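Speaker notes: Moisture and shrinkage in cotton workwear
Naditz Textile Care Day, session 2
Tuesday, October 19, 2021
Speaker: Ludivine Gilbert, Koritham

Slot is 30 minutes including questions. Water on the lectern. Clicker goes backward on the big button.

Slide 1. Title

Wait for the doors. Say name, say Koritham, say that the talk covers cotton and cotton-rich workwear only. Wool is a different mechanism and the afternoon session has it. Polyester gets one slide near the end.

Ask for a show of hands: who runs a plant, who buys garments, who makes them. If most are buyers, spend longer on slides 4 and 9 and skip the second half of 6.

Slide 2. Three things people call shrinkage

Relaxation shrinkage. The cloth was stretched lengthwise in weaving and finishing and held there when it was dried. First proper wetting lets it go. Most of it shows up in the first wash, the rest over the next few.

Swelling shrinkage. Cotton fibre takes up water and gets fatter, far more across than along. A fatter yarn has a longer path over and under its neighbours, so the yarns pull closer together. When the fibre dries the yarns do not slide all the way back.

Progressive shrinkage. Small, slow, goes on for the life of the garment. Driven mainly by tumbling.

Pause. Complaints that reach our desk nearly always mix the first and third. The buyer measures at issue and then at return, with nothing in between, and there is no way to separate them after that.

Slide 3. Why length goes before width

Warp is under tension through the whole mill. Weft is under much less. Expect the leg and the sleeve to move more than the chest or the waist in a plain trouser or jacket. If a customer reports the waist has gone and the leg is fine, check the waistband tape before you blame the cloth.

Mention twill briefly. Twill also skews. A twisted leg seam is a skew problem and will not be fixed by a lower drying temperature. Cutting square to the grain helps, and so does skewing the cloth at finishing, which the mill has to do.

Slide 4. Reading a spec sheet

Show the sample sheet for the Tradon trouser. Point to four lines.

Line one, the shrinkage figure. Ask which wash method, how many cycles, and how it was dried. Line dried and tumble dried results are not comparable. A sheet that gives a figure with no drying method has told you very little.

Line two, cloth weight. Stated before or after washing? Shrunk cloth is heavier per square metre because there is more of it in the square.

Line three, finish. "Pre-shrunk" means some of the shrinkage has been taken out. It does not say how much is left.

Line four, tolerance. Ask if the tolerance applies to the cloth or to the finished garment. They are different tests and the garment one includes the thread, the tape and the pocketing.

(If asked about the blank cell on the sheet: marked Na, not applicable, because the trouser has no lining.)

Slide 5. Moisture at the end of drying

Slow down here. Main point of the talk.

Cotton in an ordinary room is never bone dry. It settles to a moisture level set by the air around it. Drying past that level costs gas, makes the cloth harsh, and keeps the garment tumbling when there is no free water left to remove. Once the load is put in a cage in the sorting room it takes the moisture back from the air anyway, so the gas has bought nothing.

Over-drying also drives the progressive part. The mechanical action does most of the work. Garments near dryness are light, they lift and drop further, and the yarns are forced closer with each fall.

Slide 6. The trial at Koritham

200 trousers, one cloth, one dye lot, split into two groups. Both groups went through the same wash formula. The only change was the point at which the dryer stopped.

Group A: fixed time, the plant's existing program.
Group B: stopped on a moisture reading, then cool-down.

Inside leg and waist were marked with a sewn thread before the first wash. Ink marks spread and are hard to read on dyed cloth after a few cycles. We measured after every second cycle, flat, conditioned overnight, same table, same person.

Group B kept more of its length. The gap was small at the start, as expected, because both groups were losing the relaxation part at that stage. It opened later. I am not putting the percentages on a slide until the second cloth has been through, and anyone who wants the interim table can email me.

Second half, skip if short of time: 73 garments from group A were pulled for seam checks. The thread had moved less than the cloth, and you could feel it as a ripple along the inseam. A buyer sees that ripple and rejects the garment as badly sewn. It is a mismatch in shrinkage between cloth and thread.

Slide 7. Where the sensor goes

Expect questions here from the plant people.

Contact bars in the drum read surface moisture. They read low on thick seams, because the panels are dry while the waistband and pocket corners are still damp. Exhaust humidity reads the whole load but lags.

What we did was use the contact reading to end the heat and a set cool-down to even out the rest. The cool-down matters. Heat still in the cloth carries some of the seam moisture off while the drum temperature falls.

Do not mix weights in the load. A sensor cannot do anything sensible with light shirts and heavy trousers in the same drum. If the plant can't sort by weight, fixed time is probably no worse.

Slide 8. Hand checks

Sensors drift, so operators should still check by hand at unload. Check the thickest point, normally the waistband or the crotch seam, and then a flat panel. Squeeze, hold, let go. Damp cotton feels cooler than the air. Very dry cotton feels stiff and crackles slightly when folded.

Gloves make this harder. A gripper-palm glove tells you almost nothing about temperature. Operators who must stay gloved can judge stiffness through the glove and should use a pin meter for the moisture.
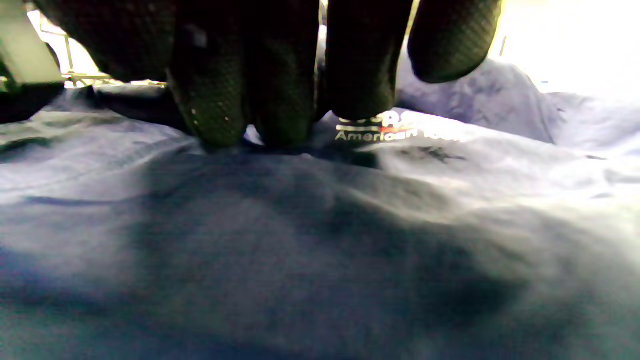

Gloved fingers pressing into blue fabric and pinching a section of it.

Stress that a pinch test is for stiffness and drape only. Write the result down against the load number. A check that is not recorded can't be compared with the sensor log at month end.

Slide 9. What to put in a purchase contract

Read these out, do not paraphrase.

Name the wash and dry method. Use the method your plant runs, or as near to it as a standard allows.

State the number of cycles. One cycle catches relaxation and misses the rest.

Ask for finished garment results as well as cloth results.

Ask for thread and tape results where the garment has a taped waistband.

Keep an unwashed garment from each delivery, sealed and labelled. Without it an argument over starting size can't be settled by either side.

Slide 10. Polyester and blends

One minute. Polyester takes up very little water, so the swelling part is close to nothing. It can still shrink from heat if it was poorly set at the mill. In a blend the polyester restrains the cotton to some degree, depending on the share and the yarn construction. The moisture target for a blend is lower than for pure cotton. Do not copy a cotton program onto a blend load, the sensor will stop it at the wrong point.

Slide 11. Limits of the work

One plant, one cloth so far, one dryer model. Ambient humidity was logged but not controlled. We do not know how the result holds for knits, and I would expect it to be worse, as knit loops have more room to move.

The second cloth, a heavier drill, starts in April. Same layout, same measuring table.

Slide 12. Questions

Likely ones:

Does softener change the result? We ran none. It reduces fibre friction, so it may change how the yarns settle. Not tested.

Can a shrunk garment be pulled back? Partly, by pressing under tension while damp. It will go again at the next wash.

Is tunnel finishing better than tumbling? For length, generally yes, as the garment hangs and there is no drop. Creasing at the knee and throughput are separate matters.

What about colour? Outside this talk. Over-drying can dull some shades, but we did not measure it.

If there is time left, go back to slide 4 and take the sheet line by line. Leave the contact slide up while people pack. Collect the cloth samples from the front row before the next speaker sets up.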